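Laluvis: The Purple Pages
Cloth, folds and a bit of chat from the napkin drawer

Welcome to the plum page! I've been filling this gallery with table linens and squares of fabric since last July, and purple gets its own section because I can't stop buying it. My sister-in-law Delia Maldonado says I should try beige once in a while. No thank you, Delia!

Two views of the dark purple one, once nearly square and mostly flat, and once partly folded with its points going every which way.
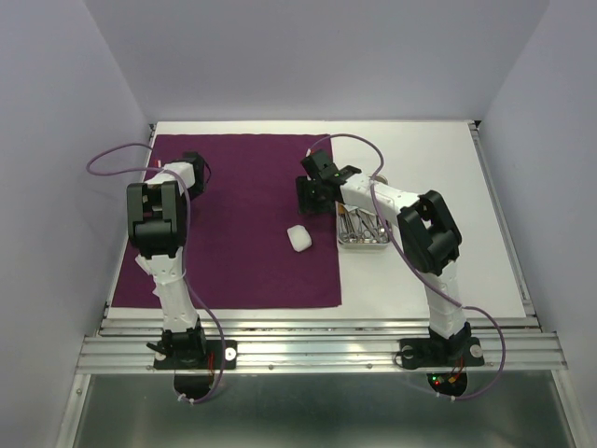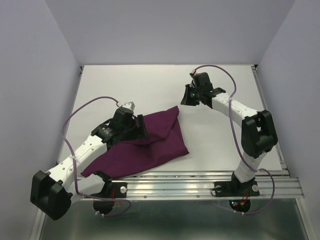

I'm a slow folder, I'll admit it. My aunt Hannelore Hollmann could do a whole stack while she was on the phone (and she was on the phone a lot), always the same way: far edge toward you, smooth with the side of your hand, turn, fold again. I do mine corner to corner first, which drives her up the wall. You get a triangle with a nice long edge, and then you can tuck the points in and have something that sits pretty on a plate.

A few things people have written in about. Yes, you can iron dark cotton, just flip it to the wrong side so it doesn't go shiny. Wash your purples with other purples the first couple of times, or with old towels you don't care about. I once put a brand new plum napkin in with the white pillowcases and we all slept on lavender for a year. They were kind of nice, and I kept two!

Gráinne Fahy asked what size I cut for breadbasket cloths. I go bigger than most people do, because I like enough to flop over the rolls and keep the crumbs in. If yours comes out small, use it under a teapot and cut another one.

The green section, which I've named Avo for obvious reasons, is coming next. I have a heap of it on the ironing board right now and a hem to unpick before any of it is fit to show. If you've got a favorite fold, send it over and I'll give it a try.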